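Budget for a second set of hand-held grippers - what did you all spend?
Forum: Small Lab Equipment and Planning

furrow_nine
Posted in February
Hi all, long time reader. I'm putting together the equipment plan for our group (small office, household tasks, mostly opening and closing things and moving stuff in and out of them) and I've gone back and forth on this so many times I'm sick of my own spreadsheet. We have 6 hand-held grippers now and I want to get to 20. The quote from Turnard comes with their service plan, and the one from Clakodport is cheaper but you do your own repairs. I can turn a screwdriver, so that part doesn't scare me much. What scares me is the line I keep leaving blank, the one for everything that isn't a gripper. Props, appliances, furniture, spare pads, straps, chargers. Last time I put in 700 dollars for all of that and it was gone before the first month was out.

Where I'm stuck is how to split the money. More grippers means more people working at once, but then they all need something to work on, and I don't have 14 more appliances or anywhere to put them.

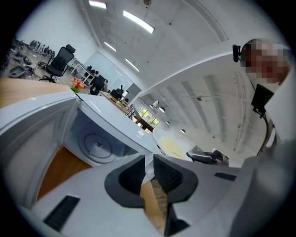
So my plan right now is to buy the grippers in two batches and spend the gap on props. My boss would like one big order because the discount is better. Am I nuts to give up the discount?

pallet_jacky
Not nuts. We did the one big order and half of it sat in the boxes until summer. By the time we opened them the warranty was mostly used up, and two had bad triggers. The discount was nice on paper. I'd take the two batches and ask Clakodport to hold the price for the second one - they did it for us, we just had to put it in writing.

odd_socket
Going to disagree with jacky a little. If you split the order you can end up with two versions of the same gripper. We got a second batch from Fudley where the finger pads were a hair wider, and now we keep two bins of spares and somebody always grabs from the wrong one. I'd buy all 14 at once and get them to start the warranty on delivery of each box. Ask. Worst they can say is no.

furrow_nine
Ugh, I hadn't thought about versions. @odd_socket did Fudley warn you at all?

odd_socket
There was a line in the release notes. I read it after.

mim_the_bench
Can I be the boring one and ask about the room? You say you've got nowhere to put more appliances. Then you don't have room for 20 people with grippers either. I'd work out how many stations fit first and let that number decide the order. We landed on 7 stations in a space we'd sworn would take a dozen, once you count elbow room, a door swinging open, and a place for people to set things down. We'd already paid for the dozen.

Also, buy used for anything with a door on it. Thrift stores, moving sales, the office next door when they redo their kitchen. A door that sticks a bit is good for you, real kitchens are full of them.

pallet_jacky
Agree on used, with one warning. Check the hinges before you pay. A cheap door that gets opened all day long wears out way faster than it would in somebody's house. We budget for replacing every appliance once a year and I still come up short.

hobnail
Has anyone priced the Furukawa ones? We have a demo pair on the bench and I like them a lot, but the pads are sold only as full sets and that adds up quick if you wear out the left one first like we do.

odd_socket
We looked. Lovely to hold, and I couldn't make the pads work in the budget either. If you're set on them, get the price of a full set in the quote before you sign anything.

furrow_nine
OK, this is helping a lot, thank you! I measured the room over lunch and mim is right, I was kidding myself. If I leave space to walk behind people I get 7 stations, same as you, maybe one more if we move the chairs out. So 20 was a silly number. New idea: one order, smaller, enough for every station plus a few spares, and whatever's left goes to props and pads. That gets me one version of everything (hi odd_socket) and I can still tell my boss it's one order.

mim_the_bench
Much better. Keep two of the spares charged and on a shelf, and don't let anybody borrow them.

pallet_jacky
I still think you should ask for the price hold. You'll want more by fall, everybody does.

furrow_nine
Will do, I'm writing to Clakodport this afternoon. I'll post the numbers when I have them.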